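물 붓는 일

내가 그리본에 들어온 건 순전히 논문 한 줄 때문이었다. "물체의 투명도는 성공률에 유의미한 영향을 주지 않았다." 아니, 이걸 보고 어떻게 가만히 있나. 투명한 컵 하나 집게 하려고 석사 2년을 통째로 날린 사람이 여기 있는데! 그래서 교신저자한테 따지듯이 메일을 보냈고, 그 교신저자가 지금 내 팀장인 알라스데어 뷰캐넌이다. 답장은 딱 한 줄이었다. 와서 직접 해 보세요.

와 보니 팀은 셋이었다. 팀장, 나, 그리고 브라질에서 온 제페르송 트린다지. 로봇 팔 이름은 베네르였다. 누가 지었는지는 아직도 모른다. 우리가 하는 일은 사람이 팔을 원격으로 움직여서 시범을 보이고, 그걸 모델한테 먹이고, 밤새 학습을 돌린 다음 아침에 실망하는 것이었다. 첫 달에 모은 시범이 615개. 나는 그중 절반쯤은 눈 감고도 떠올릴 수 있다(좀 과장이지만 꿈에는 진짜 나왔다).

문제는 물이었다. 빈 병은 잘 집는데 물만 들어가면 베네르가 자꾸 엉뚱한 데를 더듬었다. 나는 당연히 굴절 탓이라고 했고, 제페르송은 시범이 모자라서라고 했다. 둘이 점심 내내 싸우고 저녁에 또 싸웠다.

"내기할래?" 제페르송이 말했다. "시범을 712개까지 늘려서 되면 네가 커피 사."

"안 되면?"

"그럼 내가 네 굴절 얘기를 끝까지 들어 줄게." 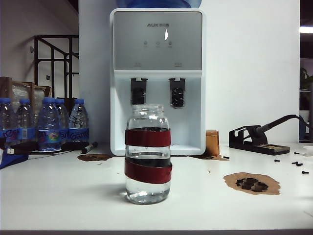 시범을 늘리는 건 생각보다 지루한 일이었다. 하나 찍고, 제자리에 돌려놓고, 또 하나 찍고, 그러다 보면 내가 로봇인지 베네르가 로봇인지 헷갈리기 시작한다. 그날도 나는 조종기를 내려놓고 모니터에 뜬 고정 카메라 화면을 멍하니 보고 있었다. 정수기 앞에 유리병이 서 있고, 물이 거의 다 차 있는데, 눈이 자꾸 한 군데로만 갔다. 병 허리에 둘린 검붉은 띠 두 줄. 유리도 물도 뒤가 훤히 비치는데 그 띠만은 어디서 봐도 띠였다. 어라? 베네르도 이것만 보고 있는 거 아냐?

나는 의자째로 굴러가서 제페르송을 불렀다.

"얘가 병을 보는 게 아니라 띠를 보는 거면 어떡하지?"

제페르송은 한참 말이 없더니 화면을 손가락으로 톡톡 쳤다. "그럼 내기는 어떻게 되는데?"

그날 밤 우리는 평가를 새로 짰다. 띠가 있는 병, 없는 병, 띠를 아래로 내린 병. 다른 건 하나도 안 바꾸고, 조건마다 21번씩. 팀장은 퇴근하다 말고 돌아와서 외투를 입은 채 뒤에 서 있었다. 띠가 있는 병은 열아홉 번 성공. 띠가 없는 병은 네 번. 그리고 띠를 내린 병에서는 집게가 거의 매번 그 띠를 따라 내려갔다. 얼마나 착실하게 따라가던지, 나는 좀 미안하기까지 했다. 두 달 동안 투명한 물체를 가르친다고 믿었는데, 우리가 가르친 건 줄무늬였던 것이다.

"그 논문 말인데요." 내가 뒤를 돌아보며 말했다. "혹시 그때 쓴 병들도……"

팀장은 외투 단추를 하나 풀었다가 도로 잠갔다.

"스티커가 붙어 있었지." 그가 말했다. "관리 번호 스티커. 전부 다."

셋 다 잠깐 아무 말도 못 했다. 그러다 제페르송이 웃음을 터뜨렸고, 나도 터졌고, 팀장은 웃는 건지 기침하는 건지 모를 소리를 냈다.

정정문은 3월에 냈다. 시범은 결국 1155개까지 모았는데, 이번에는 띠 위치를 매번 바꾸고 아예 떼어 버린 것도 잔뜩 섞었다. 띠 없는 병 성공률은 절반을 조금 넘겼다. 대단한 숫자는 아니다. 그래도 나는 그 표를 출력해서 책상 앞에 붙여 놨다.

커피는 제페르송이 샀다. 시범을 늘려서 된 거니까 자기가 이긴 거라고 우기면서도 계산은 자기가 했다. 그리고 약속대로 내 굴절 얘기를 들어 주겠다고 해서, 나는 냅킨에 컵을 하나 그리고 스넬의 법칙부터 시작했다.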